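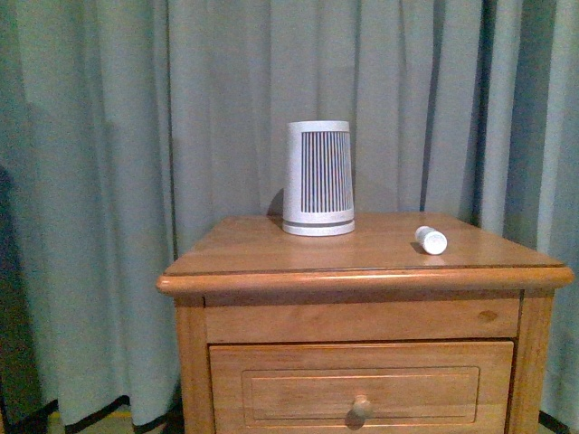 Shared Worship Space in Fledstead: A Student Project Report

June 11, 2022 | By the Religion and Public Life project group, Pravwood College
5 min read

Background

Fledstead has fewer church buildings in use than it did a generation ago, but it has more religious communities. Several of the newer ones rent rooms by the hour in schools or office buildings. Our project looked at one case where two congregations use the same building: Godinho Hall, a former Methodist church on the east side of town. The hall is used by a Protestant congregation that has met there for 80 years and by an Eastern Orthodox mission that moved in more recently from rented space in the Sorkel district.

We wanted to know how members of each group feel about sharing, what practical problems come up, and whether sharing a building leads to any closer contact between the two communities.

Method

We handed out 252 paper surveys after services and got 217 back. The survey had a section on the building, a section on contact with the other congregation, and a blank space for comments. We also read the written use agreement between the groups and sat in on one planning meeting as observers. No names were collected. The survey was in English only, which probably kept some older members of the Orthodox mission from answering.

What we found

Most people in both groups said they were satisfied with the arrangement. The complaints were mainly about time. The Protestant service ends late in the morning and its coffee hour runs on after that. The Orthodox liturgy needs setup beforehand, and the people doing the setup often wait in the hallway. Several comments from both sides brought this up without being asked.

Storage was the second problem. The mission uses icons and stands that can't stay out all week, and the only lockable closet already held choir robes and folding tables. The use agreement says storage will be "shared fairly" but doesn't say who gets which shelves.

Incense came up less than we expected. A few Protestant members said they noticed it, and one wrote that it reminded them of visiting a grandparent's church.

Contact between the groups was limited. Members recognized each other in the parking lot and said hello, but few could describe what the other group believes. The exception was parents. The two groups run a joint summer program for children in July, and parents who had signed up for it were much more likely to say they knew someone in the other congregation by name.

The different dates for Easter turned out to be helpful. In most years each group can have the whole building for its own Holy Week. When the dates match, the agreement gives the evening of Holy Saturday to the mission and Easter morning to the Protestants, and that handover is tight.

Limits of the project

This was one building in one town. We spoke to people who attend, so anyone who left over the sharing arrangement is missing from our results. We would also have liked to compare Godinho Hall with a case where the groups belong to different religions - we contacted one such site but did not get a reply before our deadline.

Further work

A follow-up group could translate the survey and repeat it after the next joint summer program. We have left the blank forms and the coding sheet with the department office.

Contact: Department of Religion and Society, Pravwood College | © 2022 Pravwood College | Back to top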